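**Re: [prendale-kitchens] Chevron tile behind a worktop – too busy?**

From: Nanna Juhl
Date: 17th May

Hi Bjartur, hi everyone,

On the chevron question:

> We have narrowed it down to plain white or the gray and white chevron. Þórarinn thinks the zigzag will drive us crazy after a month, and that anything we put in front of it will get lost. Has anyone lived with a pattern like that next to a pale worktop? Also, does the pale gray surface show every mark? The sample from Grisby looked so clean that I don't trust it.
>
> – Bjartur Eyvindsson

Get the chevron! I was the one who wanted plain white in our house and I have completely changed my mind. Mikkel picked the pattern, I sulked, and now I love it (please don't tell him, he reads this list anyway). It gives you something to look at while the kettle boils, and with a pale gray top in front of it the whole corner feels calm, much calmer than the sample board made it look.

As for things getting lost in front of it, what helped us was color. Plain, strong colors stand up to the zigzag beautifully. I keep a teal tray pushed up along the wall with one bowl on it, the one with the orange-brown rim and the little black and brown dashes inside, and whatever fruit needs eating goes in there. A lemon and a tomato are plenty. I worried that a patterned bowl against patterned tile would be a mess, but the dashes are small and the tile shapes are big, so they leave each other alone. 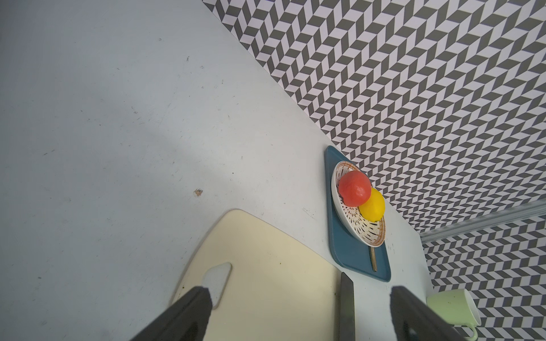
The tray was the best thing I did for that corner, by the way. Before that we had spoons and mugs wandering all over the place, and now at least the spoon has somewhere to lie down. My light green mug still ends up wherever I put it last, but I like the green next to the gray so I'm not fighting it.

Now the marks. Yes, it shows them. Ours is matte, and it has small dark specks and scuffs and one brownish stain that I have gone at with everything under the sink. The cutting board is no better – cream plastic, faint stains, and I wouldn't part with it for anything. If marks bother you, ask Grisby for a piece you can take home, leave tea on it overnight and see how you feel in the morning. I wish I had!

One practical thing: order extra tiles. We bought 10 more than the plan said and used nearly all of them on the cuts at the corner. A zigzag has to line up or you will see it every day.

Come by and look before you order if that would help. We're home most evenings until July, and there's always coffee.

Nanna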